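30th August – bench notes, lid detector and grasp planner

Picked up where Mārtiņš left off. His handover says the segmentation is fine on the opaque boxes and falls over on the tinted organiser, so I spent the morning on the organiser only.

First thing was the time offset between the camera stream and the finger width signal. The logger in Hurby stamps width readings when they reach the host, and the images when the driver hands them over, so the two drift apart when the disk is busy. Moved both to the same clock and replayed the old recordings. The jumpy width trace at the start of each grasp has gone. Old recordings still need converting. Script is in the tools folder, run it with the dry-run flag first as it overwrites in place.

Then the perception side. The mask network treats the smoky plastic as table wherever the white shows through, and what comes out is a set of disconnected strips along the dividers. The planner takes the largest strip, fits a rectangle to it and puts the fingers either side of one internal wall. Not useful. I tried three things:

Raising the contrast before inference. Slightly better on the base, worse on the lid, which now merges with its own shadow.

Closing gaps in the mask with a bigger kernel. Joins the strips up but also swallows the latch, and I want the latch as a separate part.

Fitting the outer rim as lines and ignoring the inside altogether. Best of the three by a long way. The rim edges survive even where the walls are nearly the colour of the table.

Went with the rim fit and kept the mask only as a rough region to search in.
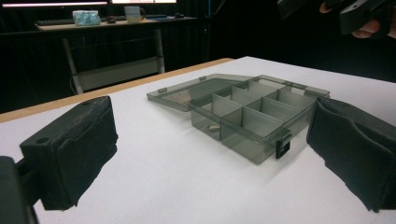
Organiser open between the padded fingers, lid laid back flat, latch on the front right corner of the base.

With the lid open there are really two rectangles joined at the hinge, and the rim fit will happily return one long one covering both. Added a check for a shared edge near the middle. If it finds one, it splits the result into base and lid and keeps whichever has internal dividers as the base. Threshold is 60 pixels on the minimum divider length. Lower than that and the raised rim of the lid counts as a divider.

Small contents are a separate problem. The beige block in the front-left compartment gets its own mask, seen through the wall, and the planner offered it as a grasp target with an approach straight through the side. For now I reject any target lying inside a base rectangle unless the approach is from above. Crude, but it stops the silly plans.

The foam on the fingers also shows up as an object in some images. The finger mask file was drawn for the bare fingers and the padding bulges well outside it. Redrew it with a wider margin. Frayed edges still poke out a bit, can live with that.

Planner timing: the cycle was over 800 ms with the rim fit at full resolution. Fitting on the half-size image and refining only the corners brings it to 600. Still too slow for closed loop, fine for plan-then-move.

To do:
– convert the old recordings, then rerun the Cliltow set with the new clock
– ask Mārtiņš whether the Gruber config overrides the finger mask path, I think it does
– latch detector: 2 candidates per box on some images, need to pick by corner
– another hand holding a gripper comes into view top right, add both to the ignore classes before retraining
– merge the rim fit branch before the Skornbridge visit in September

Branch is pushed, tests pass apart from the lid-closed case, which I haven't touched.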